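Documentation > Perception > Wrist Camera

4. Setting up the wrist camera view in Potar

This section covers the wrist camera stream: connecting it, masking the gripper, and tuning the segmenter so that it finds objects on the table and ignores marks, glare and shadow. Complete Section 3 (arm homing and joint limits) first. You need an account with the Operator role or higher.

4.1 Connect the stream

1. Start the Potar server and wait for the status light in the toolbar to turn green.
2. Open Devices > Cameras and select the wrist camera for the arm you are setting up.
3. Click Attach. The live view opens in the right-hand panel.
4. Set Exposure to Manual and enter 2000 (microseconds).
5. Leave White Balance on Auto until the picture settles, then click Lock.

Note: If the live view stays black after Attach, another process is holding the device. Close any open Sallia recorder windows and attach again.

CAUTION: Put the arm in Hold before you reach into the work area. Attaching a camera does not stop a running motion program.

4.2 Choose a reference view

The segmenter is tuned on a single reference view. Pick one that looks like the work the arm will do, with objects of different finishes and at least one that runs out of view. A bare table gives you thresholds that fail as soon as something shiny is put down.

1. Move the arm to the pose you will use at the start of the task.
2. Open the gripper all the way.
3. Click Capture Reference. The view is saved with the current joint positions. 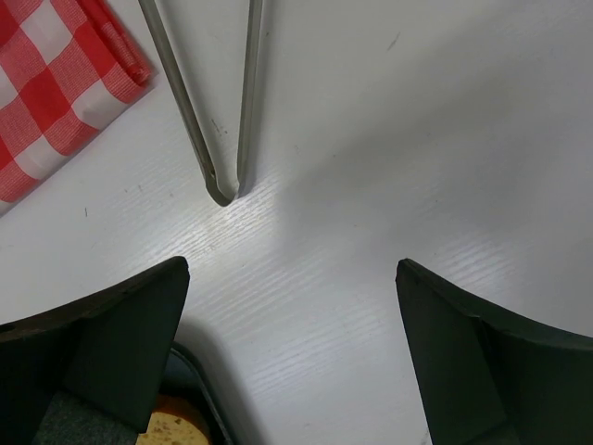 Figure 4-1. Reference view for a table-setting task, gripper open.

The view in Figure 4-1 is a good one to tune on. The checkered cloth has strong color edges inside a single object, and the metal tongs are close in color to the table. The dark container is partly hidden by the left finger, so it also tests the gripper mask. The rest of this section uses this view.

4.3 Mask the gripper

Both fingers show up in every view from this camera. Without a mask, the segmenter reports them as objects and the planner will try to avoid them.

1. Open Perception > Masks and click New.
2. Draw a polygon around the left finger, following the edge up to the rounded tip.
3. Draw a second polygon around the right finger.
4. Set Margin to 4 pixels.
5. Click Save for This Pose.
6. Close the gripper halfway, repeat steps 2 to 5, and then do the same with it fully closed. Potar fills in the positions between.

Note: Do not make one large polygon that covers both fingers and the gap. The gap is where the grasp happens, and the planner needs to see the table there.

CAUTION: A masked area is treated as unknown. The container in Figure 4-1 continues behind the left finger, and the planner has no data for the hidden part. Always turn on Merge Previous Views for tasks where an object can sit behind a finger.

4.4 Tune the segmenter

1. Open Perception > Segmenter and load the reference view.
2. Set Table Model to Textured. The Plain setting picks up raised grain as edges, and the tabletop in the figure has a fine wood-grain pattern.
3. Raise Minimum Area until small scratches and specks are no longer outlined. A value of about 80 works for most tables.
4. Set Shadow Rejection to 2. Check the broad gray shadow across the middle and right of the table. It should carry no outline.
5. Turn on Glare Filter. Check the bright patch near the bend of the tongs. If part of the tongs drops out, lower the filter one step at a time.
6. Turn on Pattern Grouping. The cloth should now show one outline. If the red and white checks are still split into separate regions, raise Group Distance.
7. Click Apply, then Save Profile.

Expected result: one outline each for the cloth, the tongs and the visible part of the container. Food inside a container may be given its own outline - this is normal and depends on the Nested Objects setting (see Section 6.2).

4.5 Objects that leave the view

The cloth and the tongs both run past the top of the view. Potar tags such objects as Partial. By default the planner will not grasp a Partial object, because it cannot work out the full length or a safe lift point.

To get a complete outline:

1. Select the object in the list.
2. Click Look Around. The arm backs off and takes more views.
3. Wait for the tag to change to Complete.

CAUTION: Look Around moves the arm. Keep clear of the work area until the status line reads Idle.

If the tag does not change, the object may extend beyond the reach of the camera. Move it toward the center of the table by hand, with the arm in Hold, and capture again.

Profiles saved in this section can be exported to Plisico from File > Export Profile. Masks are stored separately and must be exported on their own.

Section last revised 2026-04-04. Send corrections to Karine Poirier.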